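Kurnuma hand grippers, build notes
Section 4. First session: bed pickup

Do this after the pads are glued and both grippers pass the squeeze check in section 3. If you skipped section 3 go back. Two grippers, left and right, one person can run both but two people is easier the first time.

The task: get trash off the bed and into a lined bin on the floor. Jaws open wide on the approach, blue pads facing each other.

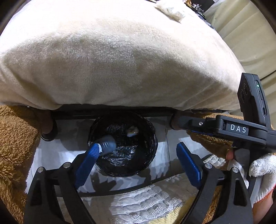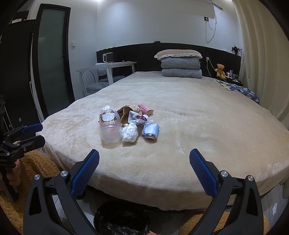

4.1 Before you start

You need:
Both grippers, charged
Small bin with a bag in it
Trash. Light stuff: cups, wrappers, crumpled bags, an empty bottle
Laptop with Nevberg open, same network as the grippers
Knit gloves if your hands sweat, otherwise skip

Bin goes on the floor close to the bed. Fold the liner down over the rim all the way round. Loose liner edges catch on the jaw tips, and then you've pulled the whole bag out on camera and the run is junk.

CAUTION: No glass, nothing with liquid in it, nothing sharp. The pads will hold a glass bottle right up until they don't.

4.2 Check the jaws

1. Power off. Open and close each gripper by hand a few times. Should feel the same all the way through the travel.
2. Look at the round pivot pins. Any pin standing proud, push it flush and redo the clip.
3. Wipe the pads with a barely damp cloth. Let them dry. Lint from a fleece blanket fills up the ridges fast, so do this again every few runs.
4. Close on a single sheet of paper and tug. Slips out easy = pad is dirty or not seated. See 3.6.

NOTE: If one jaw lags the other, it's almost allways the linkage screw overtightened. Back it off a quarter turn.

4.3 Power and pairing

1. Start Nevberg first. Then the grippers. Other way round works but you wait longer.
2. Hold the button on the left gripper until its name shows up on screen. Then the right one.
3. Squeeze left. The left bar should move. If the right bar moves you paired them swapped, hit Swap and try again.
4. Set the clip limit to 3000 frames. Longer clips save fine but the Sanna importer chokes on them. On the fix list.
5. Cap the corners? Leave them. Dark corners from the lens are normal and Sanna crops them anyway.

4.4 Recording a run

1. Scatter the trash. Don't line it up. Some of it near the edge, some further in.
2. Stand where you can reach the far piece without kneeling on the bed. Mattress bounce shows up as drift.
3. Jaws wide open, grippers pointed at the bed, press record. Hold still for a slow count of two.
4. Pick one piece. Close gently, lift straight up, carry it over the bin.
5. Lower it into the opening before you let go. Dropping from high up is how wrappers end up on the floor.
6. Open wide. Go again till the bed is clear.
7. Hold still, press stop.

Missed a grab? Just try again in the same run, keep it. Knocked the bin over? Bin the run.

CAUTION: Keep the two grippers apart over the bin. The jaw bars will interlock if you cross them wide open and one of them will bend. Spare bars are on the Uvbridge shelf, take a left AND a right.

4.5 How many

Aim for 32 good runs before you import anything. Move the trash every time. Change some of the pieces too, clear plastic is hard and you want plenty of it. The shared set from the workshop is up to 346 runs now, add yours if they pass the check below.

4.6 Quick check after

Play back one in every few. Both grippers show up in the timeline, no gaps
Jaw width returns to full open between grabs
Bin visible for each drop
Clip has a name. Room, task, your initals

Fails on width: redo the zero in 3.4 and record again. Fails on gaps: move the laptop closer, then re-pair.

Power off, jaws closed, back in the foam. Charge overnight.

Next: Section 5, Importing to Sanna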